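Workshop > Grippers > Upkeep

9/2/21

I look after a pair of hand-held grippers we call Bravo, and folding clothes on a bed is how I check them after a service. Do this before you put yours away!

1. Wipe the finger pads and snug up the four silver pivots. Then try a soft garment in the jaws, and keep an eye on bunching near the tips (bright sun on pale cloth makes it hard to judge).
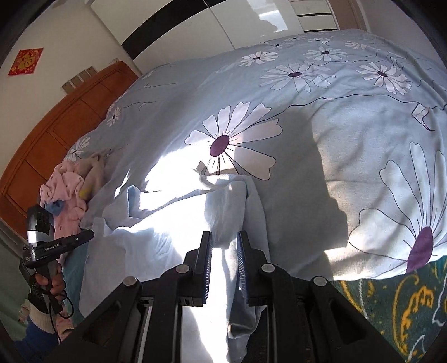 2. Open and close each gripper 40 times, empty. Mine get new pads every 200 folds.

3. Lay a T-shirt folded into a long strip and bring the hem between the pads. They should meet it squarely, so go slow.
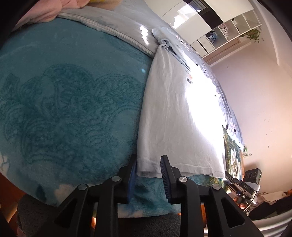

Plakurora

If one pad touches first, loosen that finger, nudge it and try again. I redo mine every March too.

Comments

Suliven: Do you grease the pivots?

Plakurora: Just a tiny drop!

Ostton: Pads lasted me 832 folds, ha.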